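Section 3: Pairing the Giso neckband and setting up the battery

Read this part before you touch the phone. The leaflet in the Giso box squeezes pairing into four drawings, and two of them show a button that moved on the second hardware run. What follows was written with the current neckband in hand and checked against the older one wherever they differ.

Before you start

You will need the neckband, the short charging cable, a phone, and a wall charger you trust. The Brestano charging puck works too, but read the note on it further down first.

Charge the neckband fully before pairing. The box says it comes "ready to listen." Ours came with a low battery, and a neckband that is low on charge will drop out of pairing mode without telling you.

Pairing with a phone

1. Turn off Bluetooth on any other phone, tablet or laptop you have paired with the neckband before. It will grab the last device it knew if that device is in range.

2. With the neckband off, hold the middle button on the right-hand pod. Keep holding past the first chime. The first chime only means the power is on.

3. Let go when the light switches between white and blue. If it stays solid white, turn the neckband off and go back to step 2.

4. On the phone, open the Bluetooth list and choose the entry that starts with Giso. You may see two entries with nearly the same name. Pick the one with the headphone symbol. The other is the low-power link the app uses, and choosing it gets you a connection with no sound.

5. If the phone asks for a code, type 2296. Most phones skip this.

6. Play something you know well. If the sound comes from one side only, see "One side silent" below.

Note: The app offers to do all of this for you. It asks for your location and your contacts first. Pairing works fine without either, and we could find no setting in the app that used the contacts. Say no unless you have a reason to say yes.

Charging, and what "fast" means

The neckband has a fast charge mode, and the packaging makes a lot of it. The claim is a full evening of music from a coffee break on the cable. Read the small print on the underside of the box: the test was done at half volume, with noise canceling off and the app closed. Turn noise canceling on and you should expect a good deal less.

1. Plug the cable into the charger first, then into the neckband.

2. Check the light. A slow pulse means normal charging. A quick pulse means fast charging. A solid light means full, or close to full – the light goes solid a little early.

3. If you get the slow pulse from a charger that ought to be fast, swap the cable before you blame the charger. The cable in the box works. Many spare cables carry power at the slow rate only and have no marking to say so.

Caution: Do not charge the neckband while you are wearing it. The pods warm up in fast mode, and they sit against your collarbone.

Caution: If the port is damp from sweat or rain, let it dry before plugging in. The water rating on the box covers the neckband with the port cover shut. It does not cover an open port.

Note on the Brestano puck: The puck charges phones quickly. It charges the neckband slowly, through the left-hand pod only, and only if the pod lies flat. The picture on the puck's box shows the neckband draped over it in a neat loop. We tried it that way and got no charge at all.

Battery life over time

Giso says the battery is good for 1000 full charges. No test conditions are given, so treat that as a best case. The Kaczmarczyk replacement battery, sold for the same model, claims 2000, and gives no conditions either. We would not pay extra for the bigger number.

To look after the battery you have:

1. Unplug when the light goes solid.

2. Use the slow rate overnight, if you must charge overnight.

3. If you are putting the neckband away for the winter, store it about half full and out of the garage. Check it in November and again when you want it back.
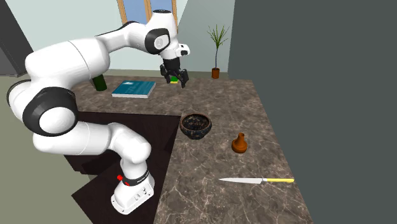

One side silent

This is the most common complaint, and the usual advice online is to reset everything. Try the small things first.

1. Check the balance slider in the phone's sound or accessibility settings. Phones sometimes keep an old setting after a software update.

2. Pull the ear tip off the silent side and look at the mesh. Clean it with a dry, soft brush. Do not use a pin.

3. Pair with a different phone. If both sides play there, the fault is in the first phone.

4. If the side is still silent, do the reset below.

Resetting the neckband

1. Turn the neckband on and take it out of the phone's Bluetooth list.

2. Hold the middle button and the volume down button together until the light turns red 3 times.

3. Wait for the off chime, then pair again from the beginning.

A reset wipes the list of paired devices and your sound settings. The app says it keeps a backup of your sound settings. It kept ours once and lost them once, so write them down.

Updating the software

Updates come through the app only. Plug the neckband in before you begin, and leave the phone next to it. The progress bar tends to sit near the end for a long time – leave it alone. Interrupting the update at that point can leave the neckband unable to start, and the reset above will not bring it back.

The release notes usually say "improved stability" and little else. If your neckband works well, there is no harm in waiting a few weeks to see what other owners report.

Using the Skuvside carry case

The Skuvside case fits the current neckband with the ear tips folded inward. It is a tight fit on the older one, and closing the lid can press the middle button and turn the power on. If you keep finding an empty battery, check the case first. Turning the neckband around so that the right-hand pod faces the hinge cures it on most units.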